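Equipment Corner: where the hand money goes

Quick one this month, budget sheets are due before the December break and half of you have written asking what to put on the "hands" line. So. Numbers first, grumbling after.

We're planning two more arms' worth of hands for the Plernport room. Three quotes in. Aoki came back cheapest per hand but wants the mounting plates ordered seperately. Skollisell bundles plates, cables and a spare set of fingertips, longer wait. Third one withdrew. Fine.

What the first year taught us: the purchase price is the easy part. The sleeves, the tips, the little joint parts, the time somebody spends with a screwdriver. None of that was on last year's sheet and all of it got paid for out of the travel line, which is why there was no travel.

Our consumables came to $1,141 for the year. Of that, $391 was finger sleeves alone. Put it in. Put it in as its own row too, or it will get trimmed by someone who thinks it's stationery.

Fingers with ribbed sleeves, white joint brackets, rounded gray tips, all of that is stuff you price per finger and not per hand. Ask for the per-finger price in writing.

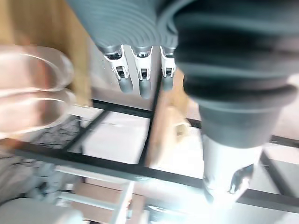

Should we buy spare fingers now or wait until something wears out?

Buy one full set with the hand and leave it at that. Lead time on a single finger from Stilside was 17 working days last time, and the shipping cost the same as it would have for ten. A spare set on the shelf covers the gap. More than one set and you're storing parts for a version they may stop making.

Next, the bit people skip: things for the hands to work on. Household tasks need household goods. Racks, shoes, cloths, bins. It's cheap but it isn't free, and purchasing will ask why a robotics budget has footwear in it, so write a line of explanation before they do. Slides are good value by the way. Thick soles, wide strap, easy to find in more than one color, and you can set up a whole tidying task with one small rack. Laces are another story. Leave laces for the second year.

Get furniture you can find again. We had a rack discontinued on us and every shelf height in the task notes had to be redone. Two identical racks at the start would of saved a week.

Power. Count your adapters before you sign for anything (I mean it). Each arm, each hand, each camera, the laptop, the charger for the thing you forgot. We needed 13 outlets in a corner that was wired for a desk lamp and a printer. Ask facilities early, they book up, and the electrician is a seperate cost code. Cable covers as well. Not expensive, put them in.

Floor. Carpet tile is okay for us, you can lift one and swap it. But a heavy stand will leave dents and the lease people do look. 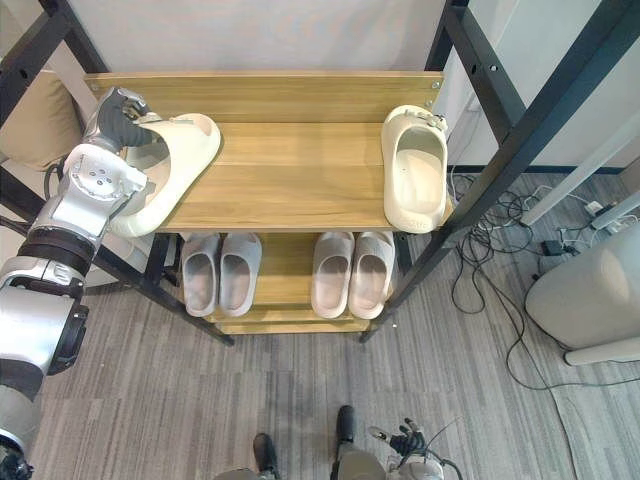
Then the service contract. Skollisell's covers parts and remote support, no visits. Aoki's covers visits but you pay for parts. Stilside will do either, priced after a phone call, so make the call. For a room with two arms I'd take parts cover and skip the visits. For a bigger room, or if your most patient technician is leaving, go the other way.

Also worth asking every supplier:
- who pays return shipping on a warranty repair
- does the warranty start at delivery or at install
- is the control software a yearly fee, and what happens to the hand if you stop paying
- can left and right hands share parts (some can't, check both)

On timing. Orders placed before the break get this year's prices from all three. After that, no promises. If your sheet isn't final, send it with the rows in and the amounts marked TBC, that still holds your place in the queue. An empty row doesn't.

Shared order for sleeves and tips goes in at the end of the month. Reply with quantities and your cost code. No cost code, no sleeves, sorry, got burned last time.

Template is in the usual folder, the one with "v4" in the name. Ignore v5, it has a broken total.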